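The Kit Bench: Drundine's handheld gripper pair, and what you get for the money

Drundine sent us one of its handheld gripper kits in the fall, after I had written in these pages that I didn't see who would buy it. Fair enough. I have now had it for 33 days and I still have doubts, though they are different doubts from the ones I started with.

For anyone who missed the earlier item: the kit is a pair of grippers you hold yourself, one per hand, with a camera on the tool. You do a chore with them, the kit records what the fingers did and what the camera saw, and the recording goes into training a robot arm that carries the same fingers. No arm is included. The sales page is a bit coy on that point, and two readers wrote in to say they had gotten as far as the checkout before they noticed. If you want an arm, Drundine will refer you to a partner, and the partner will want to talk to you about your "deployment goals."

The pitch is that anyone can collect good data at home. The brochure says you can be recording within minutes of opening the box. It took me most of an evening. The calibration step asks you to wave each gripper slowly in front of a printed board, and the app kept rejecting my left hand without saying why. The support desk answered the next morning and told me to do it again near a window. That worked, and I would have liked to read it in the manual, which spends four pages on the warranty and half of one on calibration.

The service side is where the money goes. You upload your sessions, Drundine's people review them, and the ones that pass are cleaned up and handed back in a format your training code can read. The starter plan covers 233 sessions. I assumed that was plenty. Then I learned that a rejected session still counts against the plan, unless the fault is on their end, and they decide whose end it was on. I asked Ekkachai Chaimongkol, who handles accounts there, how often customers dispute a rejection. He said it was rare and that most people simply record again. I can believe the second part.

To be fair about the hardware, the grip itself is good. You squeeze, the fingers close, and there is very little slop in the linkage. Cloth is the usual torture test and I gave it a lot of cloth. Towels were easy. A fitted sheet was as miserable as it is with bare hands. Pants were somewhere in between: one finger pair on a hem is no trouble, but as soon as you want to lift and fold you need the second tool to arrive in the right place at the right time, and you find out how much you normally do with your palms.

Which brings me to the bigger complaint. Drundine's site has a lot to say about "natural human motion." After a month I don't think my motion was natural at all. I learned to move the way the reviewers like: slow in, pause, close, pause, lift. My pass rate went up once I did that. Whether an arm trained on it would be any use folding laundry in a real bedroom is a question the kit can't answer and the company would like you not to ask too early. I asked for results from a customer who had gone the whole way, from recording to a working arm. I was sent a slide deck.

Dirk Van Damme, who has been running the rival Plerkstead kit for longer than I've had this one, thinks I am being too hard on it. Plerkstead's fingers are stiffer and its app is worse, he says, and its sessions don't expire. Drundine's do, at the end of the plan year. He would still pick Drundine for clothes. I would want to see the expiry rule gone before I picked either.
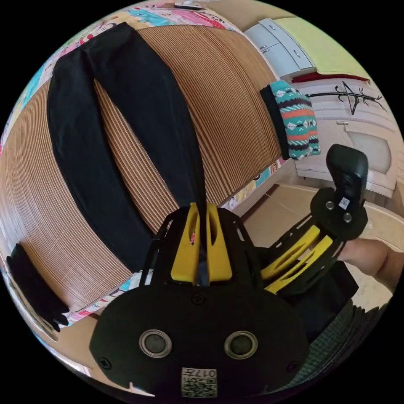 Page last changed: November 21, 2022

Pants on a bed, one gripper closed on the hem and the other in the right hand. Chores like this are what the starter plan is sold for, and they are also where the fatigue shows up. The grippers aren't heavy when you pick them up in the kitchen and say "oh, that's light." Hold a pair of them over a mattress for an hour, bent at the waist, and you may feel otherwise. Drundine sells a wrist strap separately. I think it should be in the box.

A few smaller points from my notes. The finger pads pick up lint and need wiping down, and the manual never mentions it. The charger is slow - start it before dinner if you plan to record after. The app will let you begin a session with nearly no storage left and then stop partway through, and yes, I checked, that one counts against the plan too.

So who is it for? A small lab that already owns an arm and already has someone who can train on the data might get its money's worth, provided somebody reads the rejection terms first. A hobbyist who likes the idea of a robot that does laundry should keep the money. If you are set on trying it, ask for the short-term rental, which isn't listed on the price page but does exist. Ekkachai confirmed it by email when I asked directly.

I'm sending our kit back at the end of the loan. If Drundine comes up with that customer result, I will print it. Readers who have bought one are welcome to write in, especially if you have had a rejection overturned.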